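Thursday, Praltow cell, nesting task

Continuing from the entry on grasp-point jitter. Question for this block: does Graluro place better on a stack when the release is labeled from rim contact instead of from the gripper-open command. In the teleop data the operators start opening the fingers before the bowl has settled, so the label leads the contact by a variable amount. The policy learns the lead along with everything else and drops bowls early, mostly onto the far rim.

Data: 252 demonstrations, same set for both conditions. No new collection. The only change is where the release segment begins. Contact time is taken from the wrist current trace (first sustained rise after descent) and checked by eye in the Iltgate viewer when the trace is ambiguous. Ambiguous traces are nearly all from the plastic bowls, which flex and give a soft rise. The ceramic ones give a clean step.

Evaluation: 80 rollouts per condition, 3 seeds pooled, start layouts drawn from the shared list so that both conditions see the same ones. Success means the bowl ends nested in the target stack, open side up, with both arms clear. A bowl leaning on the rim at timeout is a failure even if it slides in when the table is bumped.

The wrist view matters more in this task than I assumed when I set the crop. With a bowl carried on its side, the overhead estimate of its rim is poor, and the wrist image may be the only one with a clean view of the stacks.

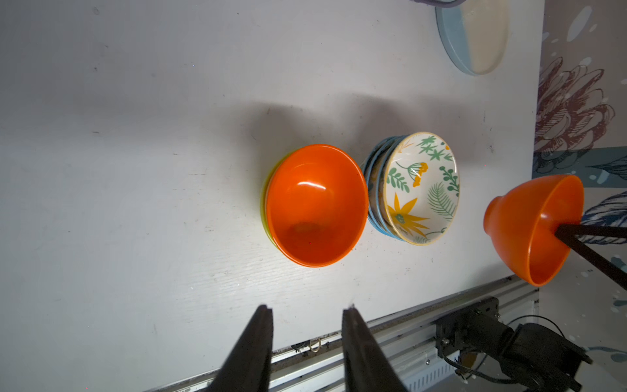

Wrist view. Orange on green at center, ceramic stack next to it, another orange bowl tilted in the gripper at right.

Two notes on the wrist stream. First, the highlight inside a glossy bowl gets picked up as an edge by the rim detector. This only affects my analysis script, the policy does not use the detector, but it did corrupt the first version of the offset plot and I have deleted that plot. Second, the fingers take up the lower part of the image, so the crop cannot go any tighter from below. Left as is.

Results, pooled:
Command-based release label: 43 of 80.
Contact-based release label: 61 of 80.

Per-seed ordering is the same in all three. Have not run a significance test on the paired layouts yet — the pairing is broken for a few rollouts where the layout was reset by hand and the index was not advanced. Need to go through the log and match them before quoting any interval.

Failure types changed more than the totals suggest. Early drops went down a lot. What replaced them is a hover: the arm comes down over the stack, stops short, and waits until timeout. My reading is that the relabeled data has a longer approach segment with very low velocity at its end, and the policy finds a fixed point there. Trimming the idle frames before contact should help, though it may bring back part of the early-drop problem.

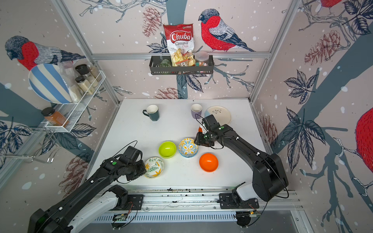 The other open item is interference between arms. Timeouts are counted the same whether the arm is hovering by itself or holding off because the second arm is still over the table, and the log does not separate the two. I want a flag for minimum wrist-to-wrist distance written per step so they can be split afterward. The Ikeda planner already computes that distance for its collision check, so it only has to be exported.

Also worth recording: mixed stacks are not balanced in the start list. Plastic on plastic is over-represented, and that is the easy case for contact-based labels at test time and the hard one for extracting them. If the gain is mostly there, the headline number is too generous.

To do:
- match layout indices, then paired test
- retrain with idle frames trimmed, same seeds
- export wrist distance from Ikeda, add to Iltgate schema
- rebuild start list with equal shares of plastic, ceramic and mixed
- clean the rail channel before the next block, crumbs in it again

Training job for the trimmed set queued 6:40 pm. Checkpoints go in the usual Praltow folder.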